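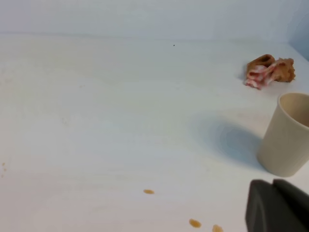

Ticket 603 — Bresden table, white matt top
Opened 01/12/2018 by Santino Herrera
Status: waiting on customer

Hello Cillar team! First off, I love this table. It's so plain and bright that even a beige cup looks smart on it. One small snag: there's a tiny black speck towards the back, near the wall, and I can't shift it. Warm water, no luck. Washing-up liquid, no luck. Is it dirt or a chip?

Reply from support
Thanks Santino, glad you like it! Could you run a fingernail over the speck? If it catches, it's probably a chip. If it feels smooth, try a drop of Catus cleaner on a soft cloth, leave it for a minute and wipe. Please don't use a scouring pad, as it will leave a shiny patch on the matt.

Update from Santino
Smooth as anything, no catch at all! Catus ordered — over 76 reviews and nearly all happy ones. Can I use it on the whole top? I'd also like to know if the pink and red in that crumpled bit by the cup could stain.

Reply from support
Whole top is fine, just rinse well. Strong colours can mark a matt finish if they're left on it damp, so I'd lift the crumpled bit off before you start. Let us know how the speck gets on!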